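로봇 팔 빨래 개기 시연을 보고 왔다 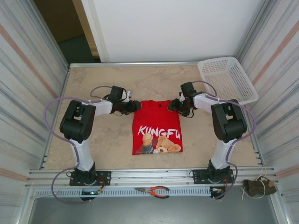
양쪽 그리퍼가 티셔츠 위쪽 모서리에 닿아 있는 순간. 글자는 KUNGFU.

3월에 기사리(Gisari) 작업실 공개 행사에 다녀왔다. 로봇 팔 두 대로 옷을 개는 시연이 있다고 해서 신청했고, 신청 확인 메일에 적힌 접수 번호는 3263이었다. 입구에서 번호를 말하면 이름표를 준다. 이름표에는 이름 대신 번호만 찍혀 있었다.

건물 찾기가 조금 어려웠다. 지도 앱이 안내하는 곳은 뒷문이고, 뒷문은 잠겨 있다. 골목을 돌아 나와 편의점 옆 유리문으로 들어가야 한다. 버스는 669번을 탔다. 정류장에서 내려 언덕을 조금 올라가면 된다. 주차는 안 된다고 메일에 써 있었는데 차를 가져온 사람이 꽤 있었던 모양으로, 시작 전에 차 빼 달라는 방송이 나왔다.

오후 2시 조금 넘어서 시작했다. 처음에는 짧은 소개가 있었다. 기사리는 원래 물류 창고용 장비를 만지던 곳이고, 옷 개기는 사내에서 따로 하던 작업이 커진 것이라고 했다. 프로젝트 이름은 테서(Teser)다. 이름의 뜻을 물어본 사람이 있었는데 별 뜻은 없다는 답이었다. 슬라이드는 많지 않았고 바로 작업대 쪽으로 옮겼다.

작업대는 금속 프레임 안에 들어 있다. 상판은 대리석 무늬가 있는 베이지색이고, 팔은 앞쪽 레일에 좌우로 하나씩 고정되어 있다. 생각보다 팔이 가늘었다. 공장에서 쓰는 큰 로봇을 떠올리고 갔는데 책상 위 장비에 가까운 크기였다. 케이블이 밖으로 크게 휘어져 나와 있어서 걸리지 않느냐고 물었더니, 여유 길이를 줄였다가 손목을 돌릴 때 커넥터가 빠진 적이 있어서 일부러 길게 둔다고 했다. 앞쪽 배선 덕트 위에는 펜치가 놓여 있었다. 우리 집 책상도 늘 이런 상태라 반가웠다.

시연은 같은 동작을 여러 번 보여 주는 식이었다. 펼쳐 놓은 옷의 가장자리를 양쪽에서 잡고, 들어서 접고, 놓고, 다시 잡는다. 사람이 하면 몇 초면 끝날 일을 꽤 오래 한다. 속도는 일부러 낮춰 두었다고 했다. 빨리 움직이면 천이 바람에 밀려서 접는 선이 틀어진다는 설명이었는데, 이건 듣고 나서야 이해했다. 나도 이불을 갤 때 세게 펼치면 오히려 모서리가 말린다.

사진은 빨간 티셔츠가 길쭉한 직사각형으로 접혀 있을 때 찍었다. 만화풍 곰 두 마리가 그려진 옷이다. 왼쪽 곰은 똑바로 서 있고, 오른쪽 곰은 옆으로 드러누운 채 아래쪽 접힌 선에서 일부가 잘려 있다. 뒤에 있던 아이가 곰이 반으로 접혔다고 계속 말했다. 프린트가 있는 옷은 그 부분만 뻣뻣해서 무지 티셔츠보다 접기가 까다롭다고 한다. 글자 위로 접는 선이 지나가면 천이 다시 벌어지려고 하고, 그러면 놓는 위치를 조금 더 안쪽으로 잡아야 한다.

실패도 있었다. 두 번째로 본 옷은 회색 긴팔이었는데, 소매 한쪽이 몸통 밑으로 말려 들어간 상태에서 그대로 접어 버렸다. 담당자가 멈추고 손으로 펴서 처음부터 다시 시켰다. 다음에는 제대로 됐다. 이런 경우를 알아채고 스스로 펴게 하는 것이 올해 할 일이라고 했다. 양말은 아직 안 한다고 한다. 나는 양말이 제일 귀찮은데 아쉬웠다.

질문 시간에 나온 이야기 중 기억나는 것만 적는다.

그리퍼는 클래머(Clamer)라는 작은 업체 물건을 쓰다가 지금은 손가락 부분만 직접 만들어 끼운다고 했다. 원래 손가락은 끝이 두꺼워서 천 한 겹만 집는 것이 잘 안 됐다고 한다. 만져 봐도 되느냐고 물은 사람이 있어서 예비 부품을 돌려 가며 봤다. 끝이 얇고 안쪽이 약간 끈적한 느낌이었다. 먼지가 붙으면 성능이 떨어져서 자주 닦는다고 했다.

가정용으로 언제 나오느냐는 질문에는 계획이 없다고 짧게 답했다. 세탁소나 숙박업소 쪽에서 먼저 문의가 온다고 한다. 빌클룬드(Viklund)라는 세탁 업체와 수건 접기를 시험하고 있는데, 수건은 모양이 일정해서 티셔츠보다 훨씬 쉽다고 했다. 결과 숫자는 공개할 수 없다고 해서 더 묻는 사람은 없었다.

조명 이야기도 있었다. 창가 쪽에 작업대를 두었을 때는 오후마다 성공률이 떨어졌는데, 햇빛 때문에 옷 그림자가 길어져서 가장자리를 잘못 찾았다고 한다. 그래서 지금 자리로 옮겼다. 옆면에 줄무늬 판을 댄 것도 그것과 관련이 있는지 물어보려다가 차례가 지나갔다.

마지막에는 관람객이 직접 옷을 올려놓아 볼 수 있었다. 줄이 길어서 3명까지만 받았고 나는 못 했다. 앞사람이 자기 후드 집업을 벗어서 올렸는데 지퍼 달린 옷은 안 된다고 돌려받았다. 대신 준비된 티셔츠를 아무렇게나 뭉쳐서 올렸고, 팔이 한참 이쪽저쪽 당기다가 어깨를 찾아서 펼쳤다. 나는 접는 것보다 이 펼치는 과정이 더 볼 만했다. 구경하던 사람들도 이때 제일 조용했다.

끝나고 나눠 준 음료는 미지근한 보리차였다. 안내지도 한 장 받았는데 행사 시간표와 약도뿐이고 기술 내용은 없다. 다음 공개 행사는 가을쯤이라고만 들었다. 갈 생각이 있는 사람에게 몇 가지 적어 두면, 앞줄이 아니면 손끝이 잘 안 보인다. 의자가 없으니 편한 신발이 좋다. 사진은 찍어도 되지만 플래시는 끄라고 한다. 모니터 화면은 촬영 금지다.

집에 와서 밀린 빨래를 갰다. 시연에서 본 순서대로 어깨 쪽 모서리 두 군데를 잡고 해 봤는데, 평소에 하던 방식보다 느렸다. 목둘레가 위로 오게 접히는 건 마음에 들어서 서랍에 넣을 티셔츠는 당분간 이렇게 해 볼 생각이다. 수건은 그냥 하던 대로 갰다.

문의는 방명록에 남겨 주세요 | 글과 사진의 무단 전재를 금합니다 | 맨 위로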